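The Trornlow Lullaby Book: Where We Are in May

For Kiri Hoani, Woldemariam Fund

Hi Kiri,

You asked for something a bit fuller than my last update, so get yourself comfortable. The form wants "activities, spending, problems, next steps" and I've more or less stuck to that, with some wandering.

The songs

We have 97 lullabies recorded! I still can't get over that number. When I filled in the application I was secretly worried we'd end up with a thin little pamphlet and a lot of versions of the same three tunes. There are plenty of repeats, sure, but even the repeats are good. One family on the hill sings a verse about a goat that the family next door has never heard of, and both of them swear theirs is the whole song.

Most of the spring went into home visits. I'd planned on an hour per visit and it's been closer to three, with the singing itself taking maybe ten minutes of that. People need to talk first. They tell you who sang it to them, and what the house was like, and then about a cousin, and somewhere in the middle of the cousin they just start singing. I've learned to leave the recorder running from the moment I sit down (with permission, the form is signed first, I promise).

The ones I love best are the half songs. A retired bus driver gave us two lines and then hummed the rest, very firmly, as if the humming was how it had been written. We've decided to print it just like that, two lines and then the notes.

Writing down the tunes is the slow part. Baiba Uibo has been doing all the notation, and she is fussy in exactly the way we need. She sends songs back to me with questions like "is she breathing there or is it a rest?" and I have to go listen to the same four seconds over and over with my headphones on. Old voices slide around between notes, and tired parents slow down at the end of every line. Baiba's rule is that we write what was sung on the day and put anything else in the margin.

The cover is still being argued over, in a friendly way. I want light sky blue with darker blue clouds along the bottom and one small yellow star up near the top. Baiba thinks that's too babyish and would like plain gray cloth. I'm hoping you'll take my side. 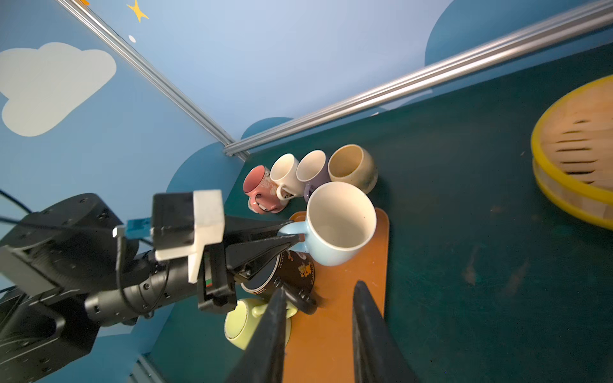

Words and translations

Not everything is in English, as you know, and I underestimated this badly. A lullaby is mostly nonsense syllables and pet names, and neither of those will sit still for a translator. We have one song where the main word means something like "little crumb" and also something like "pest." The grandmother who sang it laughed for a good minute when I asked which one she meant, and said it depended on the night.

What we're doing now is three layers for each song: the words as sung, a plain line-by-line meaning in English, and a short note from the singer if they want to give one. No rhyming English versions. We tried two of those and they sounded like greeting cards. I know the application said "singable translations," so please tell me if dropping them is a problem on your end and I'll write up a proper change request.

Spelling has been its own adventure. Where there's a standard way to spell something we use it, and where the singer has their own way we ask them. A couple of families have now disagreed with each other by email at some length, and I've been copied on all of it.

Money

We have $1692 left. The bulk of what's been spent went to Baiba's notation fees and translator payments, followed by travel and the recorder. Travel came in under what I'd budgeted, because so many of the later singers turned out to live within walking distance of one another out by Ileo. Translation came in over. I'd like to move the leftover travel money across to cover it, and the itemized sheet I'm sending with this shows how that would work.

Printing isn't in those numbers. Clillis gave us a quote for around 195 copies, softcover, sewn so it opens flat. I held out for the flat opening. Anyone using this book will be holding a baby in the other arm and can't be fighting with a spine. They need final files before they'll lock in the price, so I'm nervous about slipping any further.

What went wrong

The group singing evening didn't really work. I'd pictured a roomful of people swapping songs, and what we got was a very polite silence and then somebody's uncle doing a sea shanty. It was a great shanty! But lullabies are private, and I should have guessed that grown people don't want to sing them at strangers.
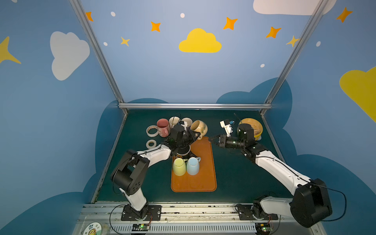
I'd rather put that energy into small get-togethers, two or three singers who already know each other, with a door that closes. The one I tried that way gave us five new songs in an afternoon, and a sixth that the singer asked us to keep out of the book. We've kept it out. It isn't in the 97 either.

The other problem is me and file names. I started out naming recordings by singer, switched to naming them by first line, and then found that eleven of them have pretty much the same first line. Baiba has been patient about this. I've gone back and given every recording a number and a log entry, and there's now a second copy of everything on a drive that doesn't live in my house.

What's next

Notation for the last batch of songs, then proofreading with the singers themselves. Each one gets their own page to look over, in big print or read out loud, before anything goes to Clillis. I'm also still chasing a few permission forms for photographs of old songbooks that people lent us.

Two things I need from you: a yes or no on moving the travel money, and your thoughts on the translations. A phone call is fine if that's easier, and mornings before ten are best for me.

Thanks again for backing this, Kiri. I've had the goat song stuck in my head since March and I'll happily sing it to you when we talk — all seven verses, including the disputed one.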